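Flestusa Handling Laboratory, Mavville
@flestusa_handling
5 March 2018

1/ Hand-held gripper comparison: results of the second round. The laboratory has completed its trials of two finger sets for the hand-held grippers used in our two-handed tray work. A short account follows in this thread.

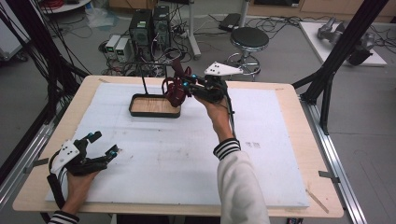
2/ The purpose of the round was to decide which fingers should be fitted as standard before the autumn programme begins in September. The two candidates were the Josero soft finger, which we have used for the past year, and the Maksymiv firm finger, offered to us on loan.

3/ Each operator worked with a gripper in either hand. The task was to take hold of a shallow tray, move it to a stated position on the board, turn it and set it down. Operators were asked to work at their own pace and were not told their times until the end of the day.

4/ In all, 399 attempts were recorded and accepted. A further 61 were set aside, in most cases because tracking of one gripper was lost for longer than our rules allow. The attempts set aside have been kept and may be requested.

5/ Eight operators took part. Four had used the grippers before and four had not. Training was limited to 10 minutes for each person, given by Inna Skoryk, who also wrote the instruction sheet.

6/ On grip security, the soft finger performed better on the rim of the tray. It gives a little on contact and so forgives a poor angle of approach. New operators dropped the tray less often with it.

7/ On placing, the firm finger was better. Operators found it easier to judge when the tray had been released, and the final position was closer to the one asked for. Hnat Semeniuk has checked this against the tracking record and is satisfied that the difference is real.

8/ Comfort was scored after every session. The finger set made no difference worth reporting. Several operators did remark on the weight of the cable at the wrist, particularly in the left hand. We are looking at a clip on the forearm to take up the pull.

9/ A note on tracking. The markers are small spheres and can be hidden from view when the two grippers come close together or when the wrist is turned far over. Craig Galbraith has proposed a change to the camera positions. The proposal will be tested before any further round is run, as the number of lost attempts is higher than we would wish.

10/ We have been asked whether the results carry over to a powered gripper on an arm. We make no such claim at present. The hand adjusts its force without the operator thinking about it, and a controller must be told to do so. Magdalini Lazaridis will lead a separate study on this point.

11/ Decision: the Josero soft finger remains standard for general recording. The Maksymiv firm finger will be kept for tasks in which exact placing matters more than a secure hold. Fingers must not be mixed within a pair unless the session plan says so.

12/ Groups using our recordings should note that the finger set is now entered in the session header. Earlier recordings do not have this entry and should be read as soft finger throughout.

13/ Correction to post 5: the training period was 10 minutes for each hand, not for each person. We are grateful to Vsevolod Tymoshchuk for pointing this out.

14/ The full table of results and the instruction sheet are available on request from the laboratory office. Questions on method may be left under this thread and will be answered during working hours.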